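Ustudholm Community Help
Home > Workshops and storage > Parts handling

Storing long moulded plastic brackets so they don't warp or get mixed up

Posted by Melati Ngau
Tags: plastic parts, racking, floor marking, car trim

We fit out cars in a small unit and I've been asked to sort out how we keep the long black moulded brackets. They are the awkward ones with ribs and cut-outs all the way down, a wide flat piece at one end and a chunky block sticking out of the face. We have 84 of them at the moment, in left-hand and right-hand versions, and they arrive in cartons from a supplier called Bavix. The cartons go straight to recycling because they take up too much space, and then the brackets end up wherever there is a gap.

I have three problems.

First, bending. A few have been left leaning on a wall over the summer and they no longer sit flat. The fitters can pull them into place with the fixings but it takes two people and I don't like doing it.

Second, the left and right ones look the same unless you put them side by side. There is some moulded lettering but it is tiny and it's black on black, so people guess.

Third, the floor. We have carpet in the part of the unit where we lay things out, and I put down yellow tape to mark where parts should go before they are fitted. The boxes I taped are not very square and people say they are too small for the brackets.

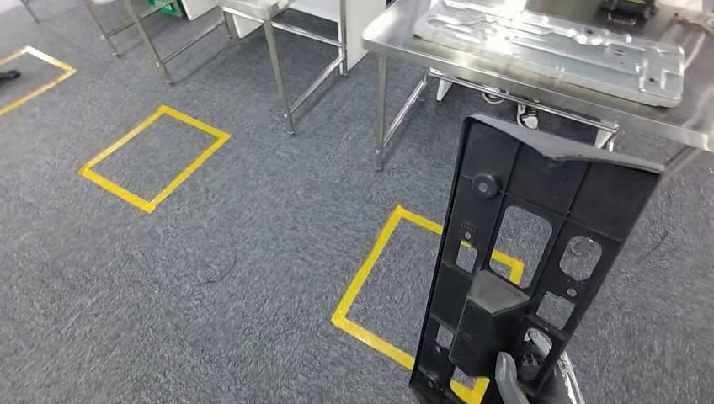
I would like to get to the point where somebody can walk in, pick up the correct bracket and take it to the car without asking me. We have steel tables, and some blue racking near the car. Budget is 300 for everything including labels. Should I be storing these flat or hanging them up? And is tape on carpet a waste of time?

3 replies

Nair
Member

Flat, on a full shelf. I spent years in a trim store and the rule there was that anything long and ribbed gets supported along its whole length. Leaning is the worst thing you can do with it. All the weight goes through the bottom end and the middle bows, and if the sun comes through a window in August it will take a set and stay like that.

Hanging is all right if you use two points, one near each end, and the part lies level between them. A single peg through one of the cut-outs is not good. The rib round the opening wasn't made to carry the part, and every time somebody knocks it the edge gets chewed.

For the left and right problem, don't rely on the moulded lettering. It is there for the factory. Put a dab of paint pen on the back where it won't show once fitted, one colour for left and another for right. Try the pen on a scrap part first and leave it overnight, as some pens don't stick to that sort of plastic and some go gummy. Do it when you unpack the carton, all in one go, with a known left and a known right on the table to compare against. If you leave it until later it won't get done.

Tape on carpet does work but ordinary floor tape lifts at the corners after a few weeks. Vacuum first, then press it down hard with a roller. We used the Uvisum carpet-grade stuff and it stayed put, though it was dear.

The warped ones: lay them on a flat table in a warm room with a board on top and see. Some come back a bit. Don't use a heat gun.

tapemeasure_tim
New member

just hang them on nails, we do and its fine. never had one bend

Corin from the stores
Regular

I agree with most of what Nair says. I would add a few things about the racking and the layout, as we went through the same job with door parts.

Check the shelf before you buy anything. If your racking has a solid top with no gaps, you can lay the brackets straight on it. Wire or slatted shelves are a nuisance with these because the corners of the cut-outs catch on the wires and you end up tugging. If that's what you have, a sheet of hardboard cut to fit will sort it out for very little money.

Lay them all the same way up, wide end to the same side. It sounds fussy but it is the best check you can have, since a wrong one in the pile shows up straight away. Don't go more than a few deep. The blocks on the face stop them nesting properly, so a tall stack rests on those blocks and everything above is being bent slightly. A strip of thin foam between layers helps and stops scuffs on the matt finish. Matt black shows every scratch.

Keep left on one shelf and right on another. Not left and right ends of the same shelf, we tried that and they crept together within days.

On getting them down and over to the car, this is how I'd do it:

1. Clear the shelf nearest the car and keep it for the brackets being fitted that day. Everything else stays in the main store.

2. Take hold of the bracket by the solid part of the body and keep your other hand near the wide end. Don't lift by the thin end, it whips about.

3. Lift it clear of the shelf lip before you turn. Most of our scratches came from dragging parts over the front edge, and a long part will also catch the uprights if you swing it early.

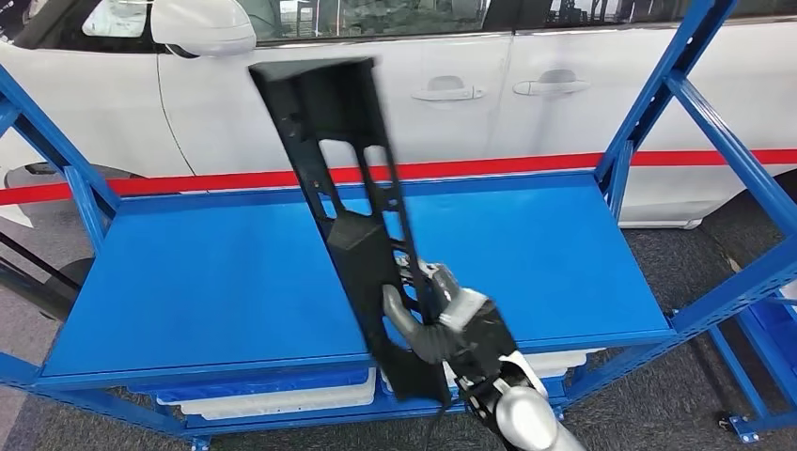 4. Walk it round the end of the racking. Passing long parts over the top towards the paintwork saves a few steps and will cost you a door sooner or later.

5. Put it down in its marked space, wide end first, and check the paint mark before you pick up any fixings.

For the floor marking, measure the longest bracket and add a hand's width all round. Cut a cardboard template to that size and tape round it, then use the same template for the next one. That gets you square boxes without any measuring on your knees. Write L or R on a bit of card and put it under clear tape inside the box.

As for the money, 300 should be plenty. Our labels, foam and tape came to well under that, and the only thing we paid proper money for was an extra shelf. If you are getting through stock quickly you could ask Bavix to send the lefts and rights in separate cartons. Ours did it when asked.

Melati Ngau
Original poster

Thank you, this is very useful. I've moved 21 of them on to a flat shelf this afternoon and marked them as I went, and I found 2 right-hand ones in with the lefts. The test mark on a scrap part was still sticky at five o'clock so I will look for a different pen before doing the rest. I'll redo the tape with a cardboard template.

Corin, what thickness of foam did you use? The rolls I can find locally are all meant for laminate flooring and I don't know if they are too hard.

Corin from the stores
Regular

Flooring underlay is what we use. The thin white sort, cut into strips with scissors.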